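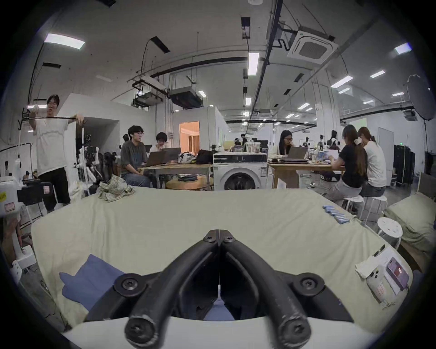 Posted by Dalal Boutros on Tuesday, June 23, 2026

My sister wants to know when she can buy a machine that does her laundry. She asks me because I write about this stuff, and my answer for the last few years has been "not yet." I think it's still not yet, but the reasons have changed.

Washing was solved a long time ago. You put clothes in the front loader, press a button and walk away. What's left is everything on either side of the washer: picking things up off the bed, sorting them, getting them in and out of the drum, folding them, putting them away. That's where the hours go in my house, and it's where the robots are still slow.

A shirt has no fixed shape. Drop it twice and you get two different heaps. A gripper that can pick up a mug all day has to find a collar or a hem in a crumpled pile, and half the time the part it wants is underneath. People do this by feel. A two-fingered jaw doesn't have much feel.
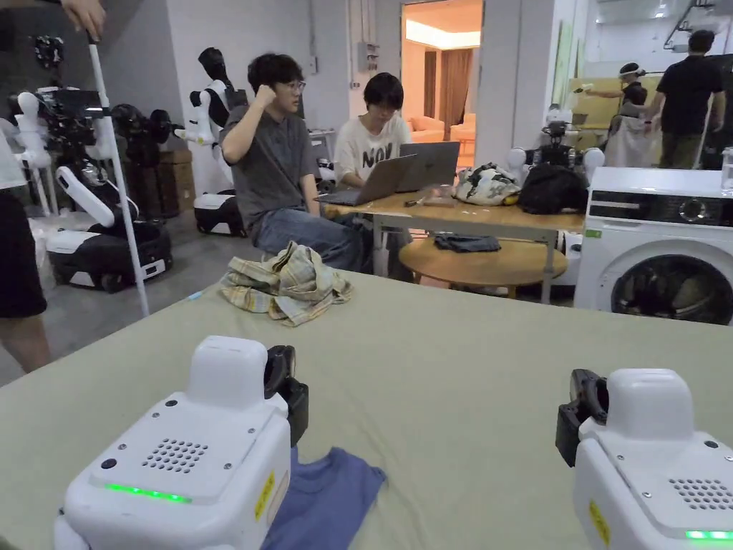 Blue garment up front, checked cloth behind it, washer at the back.

I kept a log of my own laundry in June. I folded 165 pieces, and a plain T-shirt took me 23 seconds when I wasn't watching TV. I'm not fast. My friend Godelieve Michiels used to fold in the back room of a hotel in Cumesness and says she'd have been sent home at that speed.

So that's the number I'd hold a machine to. I don't need it to beat a hotel worker. If it took six minutes a shirt and ran while I was at work, I'd take it — as long as I didn't have to come home and refold everything, or lay each shirt out flat for it first. Laying it out flat is most of the job.

Shop floors will get there sooner, I think. A plant that handles the same towel all day can set up the table and the lights to suit the machine. My bedroom has a cat and a pile of odd socks.

I told my sister to keep her basket. She asked about dishes next, and I said I'd write that one up after I've looked at loading racks, which I expect to be easier for plates and just as bad for anything plastic.

Contact | © 2026 Dalal Boutros | Back to top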